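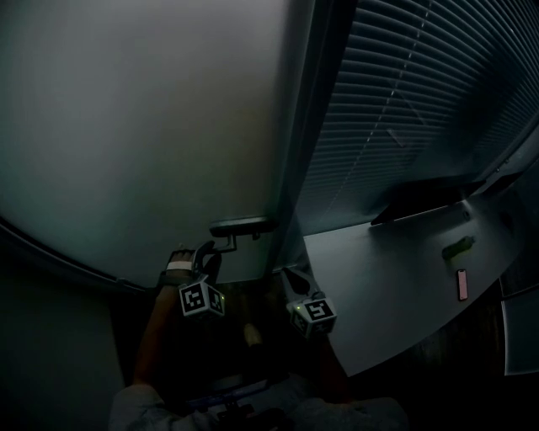
Volume 17, Issue 12 - Page 4

Interior Doors to Be Refitted at Halholm House

By Mererid Prydderch
26 December 2024
2 min read

Residents and staff of Halholm House are advised that the door hardware program approved in the autumn will begin in January. The program covers 68 interior doors on the ground and second floors, including the meeting rooms, the reading room and the offices along the east corridor.

Lever-style handles will remain the standard throughout the building. A dark horizontal lever stands out well against a pale gray door, and it may be worked with the side of the hand or the forearm by those who find a round knob difficult. Levers can also be reached from a seated position, a point raised by several residents in their replies to the fall questionnaire.

Kevin Gallagher, Facilities Manager, will oversee the work. Each door will be out of service for one morning. The lever, latch and strike plate will be inspected, the hinges adjusted, and any handle that droops or fails to return to level will be replaced. Door frames will be cleaned and, where the finish has worn, repainted in the existing dark color.

Occupants are asked to remove coats, bags and signs from handles before the work begins, and to keep the floor clear on both sides of the door. Small items left near a threshold can lodge beneath the door and mark the wood flooring in the older rooms - please check before closing up for the day.

A schedule by room will be posted outside Room 354. Questions about access during the work may be directed to Consuelo Cárdenas at the front office. The Hurnine Annex is not included in this phase and will be considered separately.

Receive the Halholm House newsletter by email. Enter your address to subscribe. You may unsubscribe at any time.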